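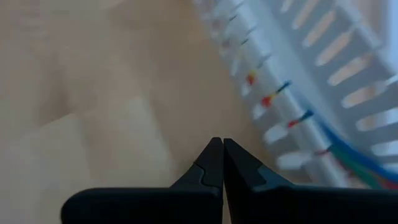
Figure 6-1. Two dark tips, closed, with the narrow ends together.

6. First Start of the Water Softener

Before you begin this section, please finish section 5 (Connecting the Pipes). The softener must stand level on the floor, and the drain hose must be fixed at both ends. Keep children away from the work area until the lid is closed again.

You will need: one 40 lb bag of softener salt, a bucket, a dry cloth, and the hardness number of your water. If you do not know the number, ask your water supplier or use the test strip from the small parts bag.

CAUTION: The softener is made for cold water only. Do not connect it to a hot water line. The water pressure in the house must not be more than 80 psi. If it is higher, a plumber must install a pressure reducer first.

6.1 Filling with water

1. Check that the bypass valve is in the BYPASS position. The red mark shows to the wall.
2. Open the main water valve of the house slowly.
3. Open one cold water tap near the softener. Let it run until there is no more air in the pipe, then close it.
4. Plug in the power cord. The display shows the program version and then the word FILL.
5. Turn the bypass valve one quarter of the way to SERVICE and stop there. Wait until the noise of the water becomes quiet.
6. Turn the bypass valve fully to SERVICE.
7. Look at every connection. Wipe it with the dry cloth and look again after a few minutes.

Note: In the first minutes the water can be a little yellow. It comes from the new resin and is not harmful. Run the cold tap until the water is clear, and do not wash white laundry before this.

CAUTION: Do not open the bypass valve in one movement. The resin can be pushed up into the control head, and the cleaning of the head is not covered by the Hitus warranty.

6.2 Filling the salt tank

1. Lift the lid of the salt tank and put it on a clean place.
2. Pour the bucket of clean water into the tank. The water must cover the plate at the bottom.
3. Add the full bag of salt. Hold the bag low, so that the float tube is not hit by the salt.
4. Check that the cap is still on the float tube. Salt inside the tube will block the float.
5. Close the lid.

Use pellets or crystals with the words "for water softeners" on the bag. Table salt and road salt are not permitted. You can change from pellets to crystals, but let the tank become nearly empty before you do it.

6.3 Setting the controls

1. Press SET and hold it until the clock blinks.
2. Choose the hour with the arrow keys and press SET.
3. Enter the hardness number and press SET.
4. Enter the number of people in the house and press SET.
5. Choose the time for regeneration. The factory setting is 2:00 in the night — change it only if somebody in your house uses water at this time.
6. Press SET one more time to save. The display goes back to the clock.

After saving, the display shows by turns the clock and the remaining capacity in gallons. With the factory settings it shows 740. Your number will be different after you enter your own hardness.

Note: If no key is pressed for a long time, the control leaves the menu and your changes are lost. Start again from step 1.

6.4 First regeneration

1. Press REGEN and hold it until you hear the motor.
2. Go to the drain and check that water comes out of the hose. It should flow freely and without jumping.
3. Leave the softener to finish by itself. Do not unplug it during this time.
4. When the clock is back on the display, run a cold tap and test the water with a second strip.

You can use water during regeneration, but it will be hard water. It is better to wait with the dishwasher.

6.5 If something is not right

Display is dark: check the outlet with a lamp. Some outlets are switched from the wall.

Code 78: the valve did not find its home position. Unplug the softener, wait one minute, and plug it in again. If the code returns, set the bypass valve to BYPASS and call service.

Water is still hard: check that the bypass valve is fully in SERVICE and that the hardness number is correct.

Salt level does not go down: there may be a salt bridge — a hard crust with empty space under it. Push it carefully with a broom handle. Do not use metal tools.

Write the hardness number and the regeneration time on the card inside the lid. The service technician will ask for both.

Section 6 revised 03/07/2024. Text checked by Lindiwe Msimang. Continue with section 7, Care and Cleaning.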